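发件人：Viktória Bíró
收件人：Cunau 种子交换邮件列表
主题：Re: 番茄种子要不要发酵？

大家好，

Farkas 在 10月9日之后的那封信我读了两遍，现在试着回答。我的中文写得慢，如果有的词用得不对，请你们直接改正我。

> 我今年第一次自己留番茄种子。书上说要发酵三天，可是我邻居只用水洗一洗，放在纸上晾干，每年也都发芽。发酵到底有没有必要？另外，种子干了以后怎么保存比较好？我住的地方冬天很潮。
>
> Farkas

先说发酵。没有发酵的种子也会发芽，你的邻居没有做错。可是番茄种子外面有一层胶，这层胶会抑制发芽，所以不发酵的种子出苗常常不整齐。我在四月做过一次比较，用的是同一棵 Kindell（我们这里的一个老品种，果子黄色，皮很薄）。发酵过的和只洗过的各播了 40 粒，十天的时候，只洗过的那一盘出了 17 棵，发酵过的那一盘出了 33 棵。后来两盘的差别变小了，但是我喜欢苗长得一样高，移栽的时候方便。

我的做法是这样：

1. 选完全成熟的果子，最好比吃的时候再软一点。
2. 把种子和汁一起挤到玻璃杯里，不加水，或者只加一点点。
3. 用纱布盖住，放在室内两到三天，每天搅一次。
4. 表面有一层白膜，种子沉到下面，就可以洗了。
5. 用细筛子冲洗，直到摸起来不滑。

第三步请不要太久。有一年我出门，多放了两天，回来的时候有一些种子已经在杯子里发芽了，那一批我只好全部扔掉。

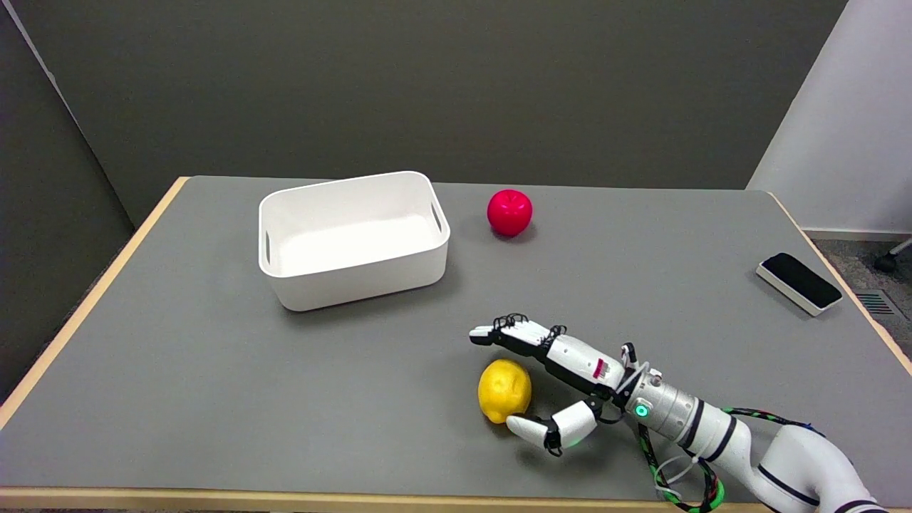
关于晾干，我的意见和书上有一点不同。很多书建议用厨房纸，但是种子会粘在上面，撕的时候容易带着纸毛。我用瓷盘或者玻璃盘，第一天翻两三次，以后每天翻一次。种子多的时候盘子不够用，那时浅的白色塑料收纳盒也可以，就是两头有椭圆形提手孔的那一种，底要平，种子只铺一层。白色的底还有一个好处，颜色发黑的种子很容易看出来，可以马上挑走。不要放在太阳下面，也不要用烤箱，哪怕是最低的温度。

再说保存。Farkas 说冬天潮，我觉得这比发酵的问题更重要。种子至少要晾一个星期，掰的时候会断，不会弯，才算干。然后装进小纸袋，写上品种和年份，再把纸袋放进有盖的玻璃罐，罐底放一点干燥剂。没有干燥剂的话，炒干的大米也可以，但是要等它完全凉了再放。我的罐子放在北面的房间，那里没有暖气。从 Flillow 换来的那一袋，我这样放了六年，今年春天还有一半多可以发芽。

还有一件小事。上一次交换的时候，有几个纸袋上只写了"红番茄"。请大家至少写清楚是不是杂交品种，因为杂交品种留的种子，第二代会长得不一样，收到的人可能会失望。如果不知道，就写"不知道"，这样也很好。

我今年还有大约 200 粒 Kindell 可以分给大家，想要的人请私下给我写信，不要回复到整个列表。豆子的问题我下次再写，因为豆子我也还在学习。

祝好

Viktória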